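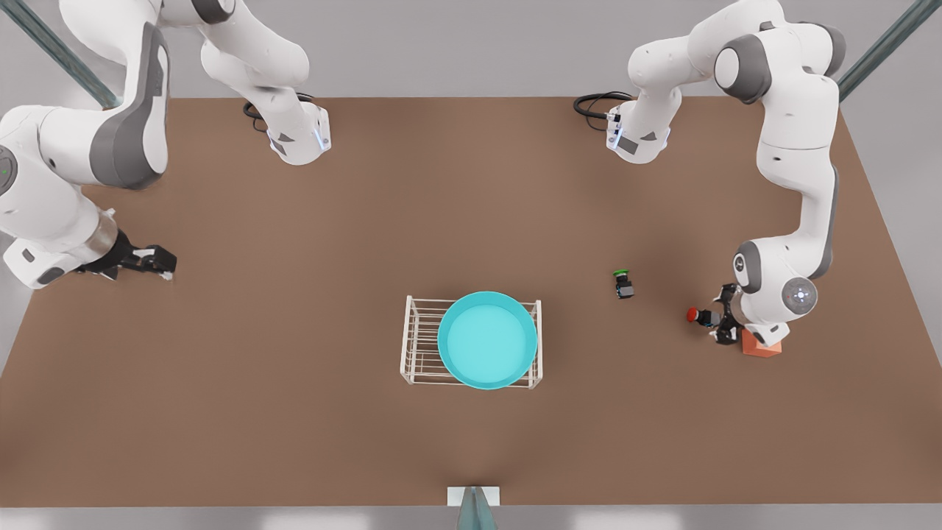 Testers wanted: two-arm bench kit, simulator first

Posted 21 May 2020. Ivbridge, on site. Paid.

Bedevetti sells a two-arm robot kit for small shops and labs, and a simulator called Nekcombe that ships with it. The sales sheet says that anything you teach the arms in Nekcombe will carry over to the real bench. We review equipment for buyers who can't afford to guess, and we have our doubts. We need people to help us check.

We are looking for 9 testers. You do not need a robotics background. We would like a few people who have never touched a robot arm, as the sheet also claims that "any operator" can be productive in one morning.

What you will do

Drive both arms in the simulator through a set of tabletop jobs: picking up a small red-topped or green-topped unit, moving a block, working near a basin on a wire rack without hitting it. The objects are plain and the table is mostly open space. A kit at this price should manage that much, and we want to see how often it does.

Then repeat the same jobs on the physical kit and write down every drop, bump and restart. Dull work, to be plain about it. Each tester does up to 100 runs over 11 sessions.

What we want from you

Patience with software that may crash
Readable notes, including on the runs you would like to forget
Normal or corrected color vision
No paid work for Bedevetti or its dealers, past or present

What we won't ask for

A quote for the brochure. Bedevetti does not see the results before our readers do, and the kit was bought at list price. If Nekcombe is as good as they say, the report will say so.

Pay is $51 per session, including sessions lost to setup trouble. Parking is free. Lunch is not provided.

To apply, send a short note on what you do now and which hours you can keep to Bhat Equipment Reviews, Ivbridge, marked "Two-arm test". No résumés, please. Report due out in January.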